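Where Do Old Computers Go? Repair and Reuse in Plimness
Student project report, Applied Geography
Submitted 15/06/2022

Why we picked this

We started with a broken laptop. It belonged to one of our group, it had been in a closet for years, and when we asked each other what should happen to it we had four different answers. That seemed like a good sign for a project! We decided to find out what people in Plimness do with computers they no longer use, how far they have to travel to get rid of them properly, and what would make them hand over a machine while it still has some life in it.

Our main question was: what keeps working or nearly working computers at home instead of in use?

What we did

We used a paper survey, handed out in September at the library, the bus station and two grocery stores. We gave out 555 forms and got 172 back that we could use. Forms with fewer than half the questions filled in were left out. We also walked and rode the bus routes from six neighborhoods to the drop-off site in Otdale, writing down the door-to-door time for each one, and we spent two afternoons at the Gasser Street repair shop listening to what people asked at the counter (with permission, and without taking any names).

The bus trips were our favorite part. You learn so much about a town by carrying a heavy box across it.

What we found

Storage was the most common answer by a long way. More than half of the people who answered had at least one unused computer at home, and many had two or three. Desktops were kept the longest. People wrote things like "it's in the basement, I forget about it" and "the kids' pictures are on there."

Those pictures matter more than we expected. We had put "worried about my files" near the bottom of the list of reasons, thinking only a few people would check it. It came in first. Cost was well behind, and "don't know where to take it" was second.

Travel was the third reason, and our route notes back this up. The fastest trip to Otdale took 32 minutes and that was from the neighborhood right on the county road. From the north side you have to change buses once, and on Sundays there is no connection at all. Three people told us on their forms that they don't drive and wouldn't try to take a tower on the bus. After doing it ourselves, we see their point.

At Gasser Street, a lot of the questions were about age. People wanted to know if a machine was "too old to bother with." The answer at the counter was usually some version of "let's look inside first." Often the person left with a plan for more memory or a new drive and looked really pleased. We did not follow up on whether those repairs were carried out, so we can't say how many were.

The Plelari collection

We also looked at Plelari, the yearly collection weekend run between Plimness and Otdale. The records in the town office list 1,052 items for the last one, but computers are grouped together with TVs, printers and microwaves, so we couldn't pull out a separate number. This was frustrating. If one more column were added to the sheet, next year's students could do a much better job than we did.

What was good to see is that Plelari works for people without cars. There are street pickups, and the north side is included. The survey forms from the north side mention it more than any other neighborhood does.

What we would suggest

A file-wiping table at the library, one Saturday a month, where people can watch it being done. We think this would get more computers out of basements than any poster could.

A second Plelari pickup in the spring.

A short sheet on how to open a desktop and take the drive out, since some people told us they would give the rest away tomorrow if they could keep that one part.

Problems with our data

Our sample leans older, probably from the library. We only had English forms. One of our grocery stores was remodeling and hardly anyone stopped. We also mixed up "recycle" and "donate" in question seven - we noticed too late to reprint - and so we left that question out of everything above. 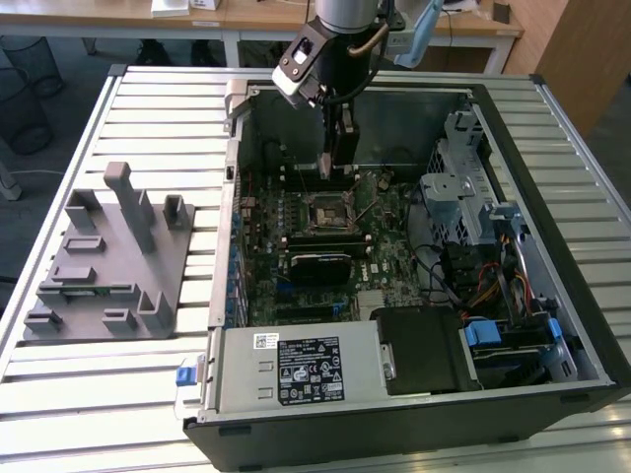 If we had another semester, we would fix question seven first and then go back to the north side with forms in more than one language. We'd also like to ride the Otdale routes again in winter, when the timetable changes. And the laptop from the closet went to Gasser Street in our last week. It needed a new battery.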